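## 5. Receiving and Putting Away Small Parts

This section applies to all staff who accept deliveries at the Flistby and Bernolby stockrooms. Read it in full before signing for a first delivery. Section 4 (Opening the Stockroom) must be completed beforehand.

### 5.1 Before the delivery arrives

1. Sign in to the Brondamura stock program with your own user name. Shared sign-ins are not accepted.
2. Select **Receiving**, then **Expected Today**. Print the list.
3. Clear the receiving table and set the scale to zero.
4. Check that the label printer holds at least 200 blank labels. Replace the roll if the counter shows fewer.

> **Note:** Deliveries are accepted until 3:30 p.m. Nothing is received on Saturday unless the stockroom supervisor has approved it in writing.

### 5.2 Checking the delivery

1. Compare the order number on the packing slip with the printed list. Both must match exactly, including any letters at the end.
2. Inspect each carton for crushed corners, torn tape, or stains. Write any damage on the carrier's form before signing it.
3. Open one carton at a time. Do not place the contents of two cartons on the table together.
4. Count the parts. For quantities above 83, weigh the parts and use the **Count by Weight** screen.
5. Enter the quantity received. If it differs from the packing slip, select **Short** or **Over** and leave the order open.

> **Caution:** Do not change the unit weight stored in the program. A wrong unit weight affects every later count of that part. Requests for changes go to Akosua Amissah in Stock Records.

### 5.3 Assigning a storage location

Each part number has a home location made up of an aisle, a shelf, and a bin. The program displays the home location after the quantity is saved. Parts without a home location are placed in a mixed bin until one is assigned, and must carry an individual label.

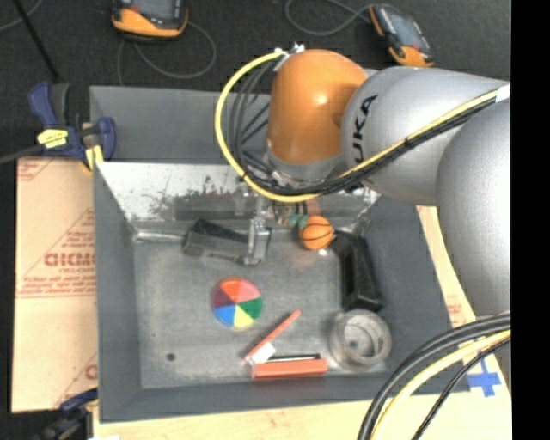 *Figure 5-1. Gray bin with assorted small objects.*

To assign a new home location:

1. Select **Locations**, then **Find Space**.
2. Enter the outside measurements of the largest part, in inches.
3. Choose a location from the results. Heavy parts belong on the two lowest shelves.
4. Print the location label and attach it to the front of the bin, with the bar code facing the aisle.
5. Scan the label once to confirm. The entry turns green.

If the entry turns amber, the location is already held by another part. Select **Release** only when the bin has been checked in person and found empty. Location 1768 is reserved for returned goods at both sites and may not be assigned.

### 5.4 Putting parts away

1. Scan the part label, then the bin label.
2. Place new stock behind existing stock.
3. Fill bins no higher than the rim. Use the overflow shelf for the remainder and record it under the same part number.
4. Return the cart to the receiving area and close the order.

> **Caution:** Use the rolling ladder for any shelf above shoulder height. Standing on cartons or lower shelves is prohibited.

### 5.5 Orders left open

Open orders appear on the supervisor's list the next morning. Staff should attach the packing slip and a short written note to each one. Questions about orders from Kuzmenko, which ships under two supplier codes, should be directed to Mārtiņš Mägi in Purchasing. Orders still open after 5 working days are sent to Purchasing automatically and can no longer be edited from the stockroom.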